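Learning by hand: a conversation with the coordinator of the Femside Toy Library
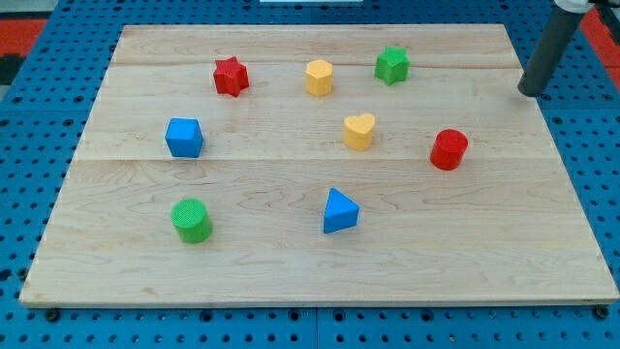

Coloured shape blocks set out on a timber board at the Femside Toy Library.

20/10/2019

The Femside Toy Library lends play materials to families, family day care educators and kindergartens across the district. Its shape and colour sets are among the items most often requested by members with children under five. The Grurnel Early Years Network met the library's coordinator to discuss how the sets are chosen, cared for and used at home.

The coordinator has managed the collection since the library moved into its present rooms beside the Tolentino Community Centre. The catalogue then consisted largely of puzzles and ride-on toys. It now holds more than 200 items, of which 36 are classified as block or shape materials.

"Parents would ask for something educational, and they generally meant letters and numbers," the coordinator said. "We would bring them to the blocks first. A child who has handled a star and a cylinder and a cube has a great deal to say about them before anyone introduces the proper names."

Colour and form are considered together when a set is purchased. The library prefers sets in which one colour appears on several different shapes, so that a child cannot rely on colour alone when sorting. A red star and a red cylinder may belong together in one game and apart in the next.

"That is the point at which many three-year-olds stop and think," the coordinator said. "They have put all the reds in one spot and they are quite satisfied. Then you ask for the round ones, and the red group has to be broken up. Some of them object to that very strongly."

Less familiar forms are also valued. The coordinator noted that hearts and five-pointed stars are recognised early, while the octagon and the six-pointed star tend to be described in the child's own terms. Staff are asked to leave those descriptions uncorrected at first. One regular member has called the octagon "the stop sign" for the whole of this year, and her younger brother has adopted the term.

Members are advised to present only a few blocks at a time, on a plain surface with space between them. The library uses a pale timber board for this purpose during its sessions. It keeps the activity in one place, and a child can walk around it and look at the blocks from the other side.

"A full tub tipped on the carpet is a different sort of play," the coordinator said. "We have no objection to it. But if you would like a child to look closely, put out five and place the rest on a shelf."

Cleaning occupies a considerable part of the working week. Wooden items are wiped with a damp cloth and mild soap and left to dry on racks; they are not soaked. Each set is checked against its card on return, and blocks with chipped edges are sanded or withdrawn. In July the library replaced the cards for all shape materials with a version that shows an outline of every block, after members reported difficulty with the written lists.

Missing pieces remain the most common problem. The coordinator confirmed that no charge applies to a single lost block, provided the library is told at the time of return. "They come back months later from under a couch - usually with an apology and some dust," the coordinator said.

The library is preparing a shared catalogue with the Atera branch, which will allow members to reserve items at either location. Loans will remain at 2 weeks for shape and block sets, with one renewal where no other family is waiting. Enquiries about membership may be made at the front desk during opening hours.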